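Cable keeps pulling loose on the left arm, two-arm cube cell

tarkport_tinkerer
Joined: March
Posts: 30

Hi all, long post, sorry. I look after a two-arm cell that sits over a blue foam mat and shuffles little marker cubes about. Green printed mounts on both wrists (our own print, the Mellach pattern with a thicker wall), black end effectors. It's a lovely thing when it behaves! The left arm has started dropping its gripper connection, always when the wrist turns right over, and the log gives me fault 849 every time. I've reseated the plug at the wrist end more often than I'd like to admit. Cable comes out of the top of the mount, loops over and goes down the side to a zip tie.
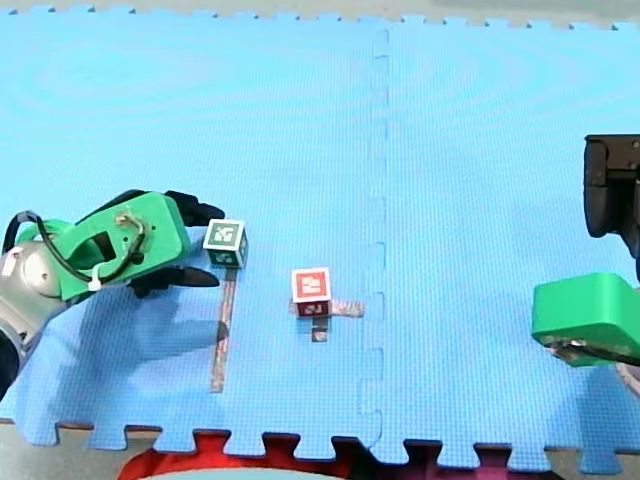 I've had the tie tighter and I've had it looser. Tighter was worse, which surprised me. Before I order a new lead from Fehr (they want three weeks), has anyone been through this?

gantry_gav
Posts: 1551

Tighter being worse is your answer, I reckon. The loop is there so the cable can move, and if you cinch it down at the bottom all the bending happens at the plug. Cut the tie, turn the wrist to its furthest point by jogging it slowly, and only then put a new tie on. I'd leave 8 mm more slack than looks sensible.

mossyknuckles
Posts: 212

Don't agree with Gav, sorry. More slack on a wrist just gives it something to snag on, and with two arms sharing one mat that's asking for trouble. I'd want a printed clip on the mount and no zip tie at all. Ties creep. Mine did, and I was blaming the software for a fortnight.

tarkport_tinkerer

Thanks both. The snagging does worry me, because the right arm comes up quite close on some of the routines. 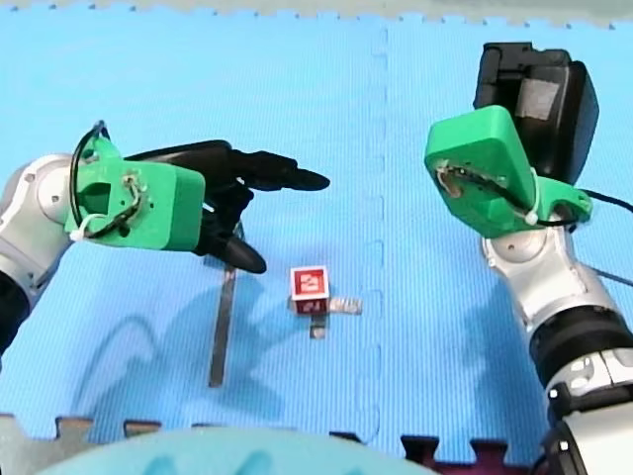

I jogged the left wrist through its whole range last night with the right one parked well back, and there's one spot near the end of travel where the cable goes properly tight. So Gav might have it. I've got a bag of ties and no clip, so you can guess which I'm trying first.

gantry_gav

Told you :) Power off before you touch the plug, please. And redo your finger zero afterwards, even if you think you haven't knocked anything.

Aurora Macedo
Posts: 64

Can I add one? We run something similar at Stesum and our fault was inside the plug, a crimp that only opened under tension. New routing hid it for a month and then it came back. Wiggle each wire at the connector with a meter on it while you've got the tie off. It takes ten minutes.

mossyknuckles

What Aurora said. And print the clip!

tarkport_tinkerer

Right, update. Metered every wire as Aurora suggested and one of them flickers if I lean on it, so I've re-crimped that and put a fresh tie on with the extra slack. Finger zero was out by a hair as well, so good shout Gav.
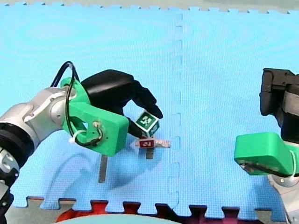 I've done around 30 cycles with the wrist going right to the end and 849 hasn't shown up. I'll still get the lead from Fehr as a spare. Moss, if you've got a file for that clip I'd happily have it, my wall is 4 mm if that changes anything.

mossyknuckles

It does a bit, mine's drawn for 3. I'll stretch it this evening and send it over. Print it on its side or the hook snaps off.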